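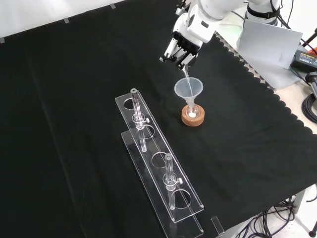
November 13, 2021
By Ah-rin Wi
2 min read

Part 4: Teaching the Mussa to pour

People ask me if a robot can take over the boring bench chores yet. My answer after 214 pours is sort of! Filling a flask through a funnel is a good first job, so we'll start there.

1. Set the flask in its cork ring and push the ring down so it sits flat.
2. Put the funnel in. The stem should rest inside the neck – don't jam it.
3. Jog the arm until the tip points into the wide part of the funnel, then save that spot as POUR 1.
4. Run it at the slowest speed with plain water.

Note: if you change to a different funnel, save the spot again. I skipped this in March and mopped for ages.

Caution: the arm can't tell when the flask is full. Set the volume limit yourself, and stay close enough to hit stop.

Could it do your dishes? Not in my kitchen (I tried one mug, and I miss that mug). Wiping up drips is still my job too.

5. Happy with the water run? Save the program and go on to Part 5.

388 shares | 236 comments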